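Slide 7 - Gripper upkeep, Olta cell

Pads first. Mesh facing on the fingers gets checked every 200 cycles, replaced every 28 days. Henk Cuypers keeps the log.

Say this slowly: re-zero the fingers after any pad change. Skip it and grip centre drifts by up to 2 mm.

Wrist camera - wipe the lens, then rerun the Emska calibration. Check cable slack at full wrist rotation.

Last item is the test grip on a pale cylinder, held upright between both fingers.

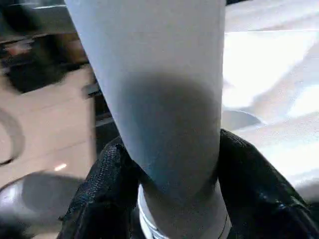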